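Why We Don't Recycle The Box: packaging habits in student share houses
Final project report, Consumer Studies
December 2022

So I picked packaging for my project, mostly out of guilt. I moved into a share house in Tillstead in March and by the second week the cupboard under the stairs was already full of empty boxes that we were all "going to sort out later". I wanted to know if other students were as bad as us, and whether the boxes themselves had anything to do with it.

What I did

I put a short survey up on the Vikier noticeboard page and got 118 replies, which was way more than I expected (thank you if you were one of them!). I also ran 2 group chats over pizza and went to the council drop-off depot to see what turns up there. The survey asked what people do with a box once the thing inside is out, how long they hang on to it, and what would make them flatten it straight away.

What people told me

The big surprise was how much depends on looks. Plain brown cardboard goes in the yellow bin without a second thought. Anything shiny gets kept. People said a nice box felt "too good to chuck", even when they couldn't name one thing they'd use it for. One person in the second chat had a whole drawer of them, colour sorted – I was a bit jealous.

The other thing was confusion. Loads of people weren't sure if a metallic finish can go in with paper, so they put the box aside to check and then never checked. I get it. I had to ask at the depot myself, and the answer was that it depends on the coating, so ask your own council.

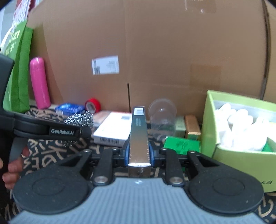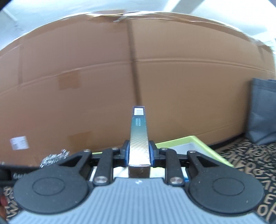 Tall, narrow box with a silvery finish and a white barcode label. Photos: author's project folder.

Size mattered less than I'd guessed. Small boxes get kept for pens, cables and spare change, and big ones get kept for moving house. It's the medium ones that go out quickest, I think because they're too bulky for a drawer and no good for a doona.

What I tried

I made a one-page sign with simple sorting steps and stuck it up in 3 share houses for 4 weeks. Two of the houses liked it and said they'd flattened more. The third lost the sign behind the fridge, so I can't really count them. I called the sign Virirance, after a made-up word from a board game night, and the name stuck better than the sign did.

Problems with my project

Everyone who answered was a student, and most live near campus, so please don't read this as what all of Tillstead does. I also asked people to remember their own habits, and we all remember ourselves as tidier than we are. If I did it again I'd weigh the bins before and after, and I'd laminate the sign.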